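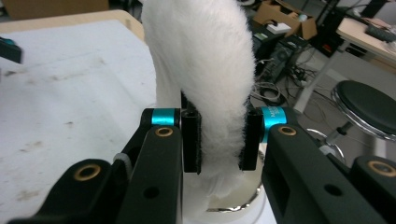 Forkurus Hand-Held Gripper, Textured Pad Version

Price: on request
Lead time: 2 weeks
Sold by: Trirketti
Page last revised: 14 January 2019

The Forkurus is a two-finger gripper you carry around by hand, with a camera looking down the fingers. You squeeze, it squeezes, and the recording goes off to train an arm that will later do the same thing with less complaining. We sell three hand-held grippers and this is the one we lend out first, mostly because it comes back in one piece.

Fingers and joints

Black arms, cyan anodized collars at the upper hinges, brass bushings at the pivots. The blue is purely decorative and adds nothing to performance, though people do ask for it. Small elastic bands on the linkage take up the slack. They are a wear part. We put spares in the box and customers put them in a drawer, never to be found again, so we also sell them separately.

Pads

The standard pads are tall rectangular blocks with a fuzzy, hook-and-loop sort of face. They are at their best on soft goods: plush, fleece, towels, long pile. A smooth rubber pad tends to push fur around like a bad hairdresser. The textured face gets into the pile and holds with a light squeeze. Plush is our usual bench test for that reason, and white plush in particular, as it shows every bit of dirt the pads pick up from our tables.

They are less good on glass, polished metal and anything you'd like back without lint on it. Order the smooth set for those. Swapping takes 2 screws per finger.

How it compares

Kimaro KH: Stiffer fingers and a better trigger. Smooth pads only. Very happy with boxes and bottles, hopeless with a stuffed animal. Choose it if your work has corners.

Hukar Mini: Lighter, cheaper, and you will feel both. The fingers flex under a firm squeeze, so the pads meet at an angle and long pile slips out at the bottom. Fine for short sessions and student projects.

Forkurus: Heavier than the Hukar, slower to open than the Kimaro. Wins on anything floppy. We cycled our demo unit 1000 times in October on the same length of fake fur and replaced one elastic band. The fur has been retired.

Specs

Maximum opening: 70 mm
Fingers: 2, linked
Pads: textured (standard), smooth (optional)
Camera: not included — mount fits most small wide-angle models
Loan period: 7 days, shipping both ways at your expense

Before you order

Please brush the pads after every session with plush. A dry toothbrush works. We have had loan units returned wearing what looked like a small sweater, and there is a cleaning fee for that now.

Left-handed triggers are available at no extra cost. Say so when ordering — we can't swap them later.

Related items: smooth pad set, elastic band pack, hard case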